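Situs Records Help Desk – ticket log
Subject: Archive boxes, lids won't stay square, sorting table keeps getting rearranged
Opened by: Wilma Jansen
Assigned to: Lieven Dewulf
Status: Closed with notes
Priority: Low (requester disagrees)

Opened February 17, 2019

Wilma Jansen wrote:
We took delivery of 200 Drindby storage boxes in January and I have been told they are "fit for keepsakes and loose papers". I have doubts. On six of the ones I've used so far the lid rocks at one corner. Press it down and the opposite corner lifts. The papers I'm putting in them have already been folded and crushed once in their lives and I'd like that to be the last time.

Second problem, same table. I set out a box, a book and whatever papers go with them, and when I come back from the photocopier the grouping has changed. The book is on the other side or the lid is somewhere else. I'm not accusing anyone. I would like a layout that people stick to.

Lieven Dewulf wrote:
Thanks Wilma. Splitting this into A (lids) and B (table layout). For A, can you tell me whether the boxes were stored flat or made up before you got them? The Pilby range comes flat and the corners need a firm crease. The Drindby ones should arrive made up, so if yours were flat we've been sent the wrong thing.

Wilma Jansen wrote:
Made up. Stacked eight high on the bottom shelf, which I wouldn't have done, and the rocking ones all came from the lower half. Make of that what you like.

Lieven Dewulf wrote:
Stacking pressure, then. Suggested fix: take the lid off, turn it 180 degrees and refit. The supplier's sheet says the lid has no front or back, but people report one way sits better.

Wilma Jansen wrote:
Tried it on all six. Two improved. Four did not. I also tried leaving a lid upside down overnight with De Graaf catalogues on top, which was Markos's idea and which I didn't expect to work. It took the rock out of one. That leaves three, and I am not going to spend an evening pressing each of them under catalogues for boxes that cost what these cost.

Markos Galanis wrote:
For the record, I said two nights, with the weight in the corners. One night in the middle is a different test.

Wilma Jansen wrote:
Noted. Still three.

Lieven Dewulf wrote:
I'll ask for three replacements. Please keep the faulty lids together with their boxes so we can send them back as pairs. Please also stop stacking above four.

On B. Peninah looks after the shared tables so I've copied her in.

Peninah Kioko wrote:
Hello all. The table gets rearranged when someone needs the space and doesn't know which things belong together. I've suggested labels before and been told they look untidy. My proposal is the box toward the back, the book flat on the right of it, papers in front where you can read them, and the lid kept with its own box at all times. Flowers stay at the back against the wall. If there's a figurine or any other ornament in the set, it goes in the box first, before papers.

Wilma Jansen wrote:
Why ornaments first? I've always put paper at the bottom, as a sort of cushion.

Peninah Kioko wrote:
The paper takes the dent. If the ornament needs cushioning, use tissue. We have 300 sheets of it in the stationery cupboard and hardly anyone touches it.

Wilma Jansen wrote:
Fair. I'm less convinced about the book. A gold-decorated cover sliding about on a bare table is going to get rubbed sooner or later, and I note the plan says nothing about that.

Lieven Dewulf wrote:
Would a square of felt do it?

Wilma Jansen wrote:
Possibly. Felt sheds. I'd want to see it on something we don't care about first.

Liesbeth Declercq wrote:
Jumping in as I use the same table. Is the book going inside the box or not? The layout has it beside the box, the old list had it inside, and I've seen both. If it goes in, I doubt there's room for the papers to lie flat as well.

Peninah Kioko wrote:
Beside. The old list is withdrawn. I'd rather have the book on a shelf next to its box than wedged in with a stack of letters bent around it.

Lieven Dewulf wrote:
Updating the help page to match. Replacement request for the three boxes has gone in. The supplier answered with a leaflet about humidity – I've replied that the lids were stacked, and asked again for the boxes.

Wilma Jansen wrote:
They always send the humidity leaflet.

Lieven Dewulf wrote:
Replacements confirmed. Closing B as agreed, leaving A open until they turn up.
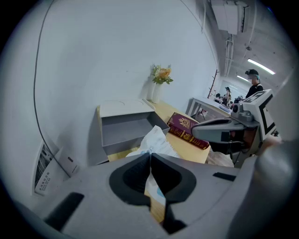

Book, box and flowers on the sorting table 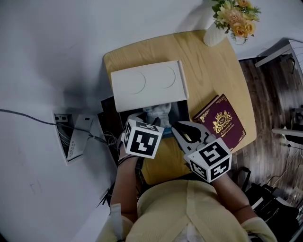

Follow-up question from Liesbeth Declercq:
If a paper is already badly creased when it comes to us, should it be flattened before it goes in the box?

Reply from Peninah Kioko:
Only gently. Open it out by hand, lay it between two clean sheets and put a light, even weight on top for a day or so. Don't iron it and don't dampen it. If it starts to split along a fold, stop there and store it partly folded in a paper sleeve, with a pencil note on the sleeve saying so. A crease that has been in the paper for years won't come out completely and it isn't worth tearing the sheet to find out.

Lieven Dewulf wrote:
Added to the help page under loose papers. Three replacement boxes received and the faulty ones have gone back with their lids. Closing A.

Wilma Jansen wrote:
One of the new lids is a bit tight on the short side. I'll give it a week before I open another ticket.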